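How to Prepare a Sorting Table When a Robot Shares the Work

At the Karville site of Gistevis we packed seafood by hand for 13 years. Now two robot arms do part of the moving and the people do the rest. I write these steps for colleagues who must prepare a table for the first time.

1. Put the dark mat on the table before anything else. On bare wood the pieces slide and the arm must try again.

2. Place the pile near the front edge of the mat, where both arms can reach. Keep it low. In a high pile the legs hook together and two pieces come up at once.

3. Put the bowl where the task sheet says. Its place is not the same in every task.

4. Open the paper bag completely and stand it on the right side. Check that the handles are up.

5. Step back before you press start. Keep your hands away until both arms have stopped.

6. Watch the first 9 picks. If a piece hangs from the gripper, let the arm finish, then correct the pile.

What changes for us? Before, one person moved 200 pieces in a shift and went home with sore fingers. Today I moved 184 fewer with my own hands, but I stood more and I looked more. My eyes are tired now in place of my fingers. Some colleagues like this and some miss the talking at the table. We asked for a chair beside each station, and for a change of task after every break. Please ask for the same at your site, it helps a lot.

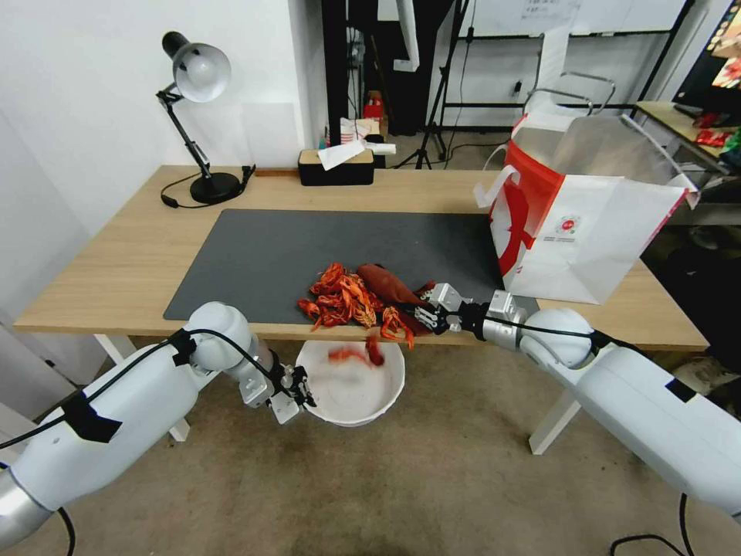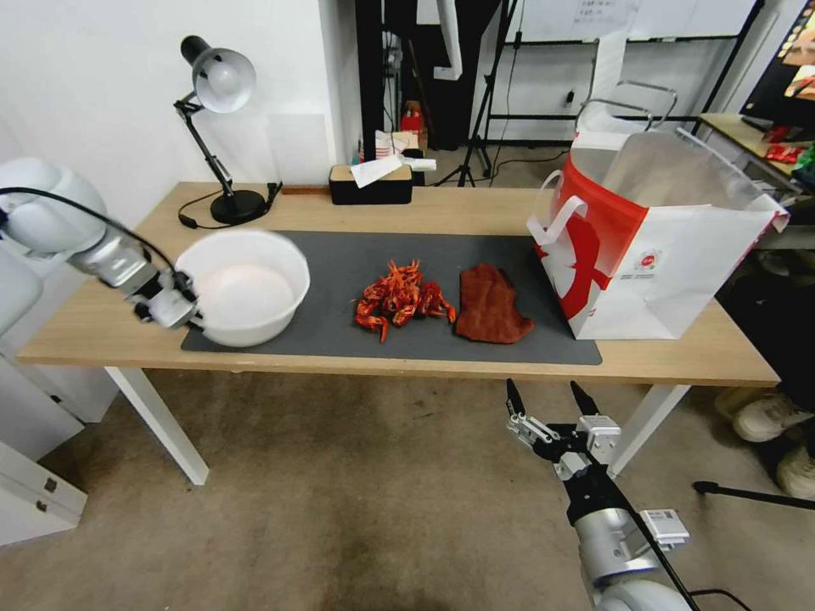 Crayfish, mat and paper bag at the arm station. In the first picture the bowl is on the floor, in the second it is on the mat.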